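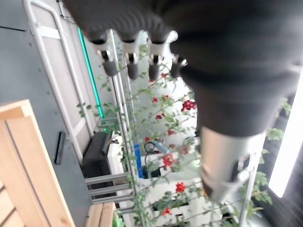

A student competition should be judged by the task and nothing else, Krūmiņa wrote to me after my last column, and the team that finishes the most tasks should go home with the cup. I understand this opinion. I held it myself for many years, and I think now that it does harm to the students.

In the Gomley round this March, each team received 900 points at the start and lost points for every mistake. A dropped part cost 41 points. Touching a plant cost 200. Asking a teacher for help cost 300, the same as not starting at all. The rules were clear and the judges were fair, I have no complaint about them. But look at what such a table teaches. A student who does not know something must pay to learn it. So she stays silent, she guesses, and at the end she has a good score and the same hole in her knowledge.

In our club at Molow we work with robot hands, and a hand is a very good teacher of patience. A finger has joints, every joint has its own screws and its own bad habits. When a movement is too fast, the students must look for the cause, and this can take the whole evening.

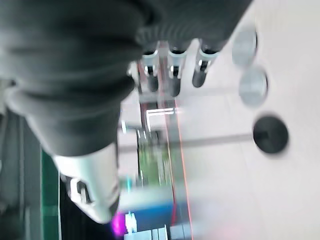 An evening like this gives no points in any table. Still, it is the evening when they read the manual for the first time, when they argue about the speed, and when the quiet ones begin to speak. I would like the competition to see a small part of it. The Vallelis league asks each team for a notebook, and the judges read it before they watch the robot. The notebook is one third of the mark. Some teams write it badly, or the night before — I know this very well, ours did it also.

Krūmiņa will answer that a notebook can be made pretty and a finished task cannot. It is a fair point. I would only ask the judges to put two questions to every student about one page of it, chosen by them, and to let the students answer without a teacher in the room.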